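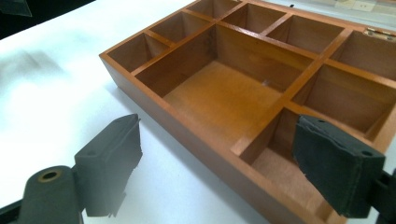

Emiliano Casado wrote to ask whether the Kunero is worth buying for someone who already owns an arm with a gripper on it, given that it has no motors and does nothing by itself. He also wanted to know if the fingers are the same as those on the robot version, and whether the pads wear out as fast as he has heard.

7 min read

The answers are yes with conditions, nearly, and yes. I have had the kit on the bench long enough now to write the longer version.

What is sold

The Kunero is a hand-held gripper with a trigger, two fingers and a camera looking down past them at whatever you are picking up. You do a task by hand, the kit records the video, the finger opening and the motion of the whole tool, and you train from that. Stumovetti sell it as a complete kit at 2,095 euros, with carriage extra. There is a cheaper listing without the camera, which I would ignore unless you have the exact camera already, as the mount accepts nothing else without filing.

In the box: the handle and trigger assembly, the finger carriage, the camera and its bracket, 2 pairs of pads, a calibration card, a USB lead which is too short, and a bag of screws with no labels. The instructions are a single folded sheet. The proper manual is a download and is decent, though the section on trigger tension refers to a part by a name used nowhere else. It is the small collar behind the spring. Turn it clockwise for a heavier pull.

Assembly took me an evening. Nothing in it is difficult. The carriage rails want cleaning before first use as mine came with a film of grease on them that had picked up packing dust, and the fingers were sticky over the last bit of travel until I wiped it off.

Calibration

The card goes flat on the table, you move the tool over it slowly, then open and close the fingers 3 times when the software says so. The reported opening at fully closed should be zero. Mine read slightly above, consistently, and the fix is to set the offset in the config file by hand. Gorel, the recording program, has a button that claims to do this. It writes the value to the wrong profile if you have more than one saved. I reported it, and the reply was polite and said it would be looked at.

Redo the calibration whenever you change pads. The manual says this in small type near the end. A new pad is thicker than a used one and the closed position moves with it.

The box task

Most of my recording has been with a wooden box divided into compartments of different sizes, on a white table. I like it as a test because it is awkward in ways a tray of cubes is not. The partitions are thin, the wood has a sheen on the rim that catches the light, and the small compartments leave very little room for a finger. The large one in the middle is easy from any direction. The deeper ones at the side need thought about the angle you come in at.

With a finger down in a compartment and close to the wall, the width of the pad becomes the limit. You can bring one finger inside and leave the other outside, over the front wall, which is a fair way of taking hold of the wall itself. Getting both into a small compartment with something between them is another matter, and in the smallest ones I gave up and used the tips only. An arm carrying the same fingers will have the same trouble, so it is better found out by hand at the table.

The camera view is good here. It keeps both fingers in sight and enough of the box around them to tell where you are. Its weak point is near focus: the parts closest to the lens go soft, and a finger standing nearer the camera is blurred while the wood beyond it is sharp. For training I don't believe this matters a great deal, as the finger geometry is known. For a person trying to judge from the recording whether a pad was touching a wall, it matters. I have had to throw out recordings where I could not settle it.

Shadows are the other thing. Light from above gives bright edges along the tops of the partitions and dark corners at the bottom, and the finger puts its own shadow on the floor of whatever it goes into. Small dark objects in there are hard to see. I tried a second lamp, which moved the shadow without getting rid of it. Diffusing the one lamp with baking parchment did more good than adding the second.

Pads

Emiliano has heard correctly. The black pads fray along the lower edge, and the one on my right-hand finger is plainly rougher than the one on the left. I put it down to my habit of going in with the right and leaning on it. Raw wood edges probably do not help. The grip is still acceptable on flat things. On anything round it has begun to creep.

Replacement pads from Stumovetti come in packs of 4 and were out of stock when I last tried. Avcı make a compatible set in a harder compound, and Inmaculada Lorente sent me a pair of hers to try. The fixing holes line up. They do not fray in the same way, and they also do not hold polished wood as well, so for the box I went back to the originals. For cardboard and plastic I would use the Avcı ones and not think about it again. Check the screw length, as the supplied screws bottom out in the harder pad before it is tight. A thin washer cures it.

Are the fingers the same as on the robot version? The pads are. The mounts differ behind the pad, and the robot version sits a little further out from the wrist. There is a transform supplied for this and it was correct when I checked it against a ruler, for whatever a ruler is worth.

Weight and handling

It is heavier at the front than it looks. For short tasks this is of no consequence. After a long run of repeats my wrist turns inwards and the recordings show it, with the tool coming in at a steeper angle at the end of the session than at the start. If you want even data, stop sooner than you feel you need to. I set a kitchen timer.

The trigger is smooth with the collar backed off. Heavier settings make the closing jerky at low speed and I can see no use for them.

Left-handed use is possible. Aurelio Barrios tried it for an afternoon and his only complaint was that the lead comes out on the side where his thumb wants to be. A right-angled adaptor would do it.

Software

Gorel records reliably. I have lost one file, and that was the disk filling up, of which it gave no warning. It names files by time only, so keep notes or rename as you go. The playback window stutters on my laptop but the recorded files do not, which gave me a bad hour before I thought to look at the files in another player.

Export is to an open format with a sensible layout. The finger opening is stored in metres, the manual says millimetres. Believe the file.

The trimming tool is poor. There is no way to step back by a single frame, so if you overshoot you go back to the start of the clip. I now trim with a short script of my own, which I will tidy up and post if anyone wants it.

Who it suits

If you have an arm and the arm is slow to teleoperate, the kit will get you demonstrations much faster, and of better quality for fiddly work like the box. If your tasks are picking single things off a flat table, the arm will do and the money is better kept. If you have no arm at all and are buying this first, Shahla Mohammadi has been doing that since September and tells me she has no regrets, though she has a lab's arm she can borrow at the far end of it.

What I would want changed, in order: spare pads that are in stock, a longer lead, single-frame stepping in the trimmer, and screws in labelled bags. The price I can live with. I paid it myself.

I have not yet tested the motion tracking against anything external. On the box task, returning the tool to its start position gives a reported position close enough that I have not worried, but the moves there are short. Larger movements, across a whole bench or between two surfaces, are the next thing to try. I have a rail I can clamp it to if I can find the other clamp.

Update, Friday: the pads are back in stock. Limit of one pack per order.

Shared 2 times
4 comments

Inmaculada Barrios
Is the USB lead an ordinary one or does it need to be their own? We have a drawer full.

Reply: Ordinary, but it must carry data. A good half of the ones in my drawer turned out to be for charging only.

Shahla Mohammadi
For the record the arm is on the floor below, so not that far. Please do post the trimming script.

Emiliano Casado
Thank you, that covers it. I will wait for the software fix to the offset and then probably order. Did you try the pads glued as well as screwed?

Contact | Copyright, all text and photographs by the author | Back to top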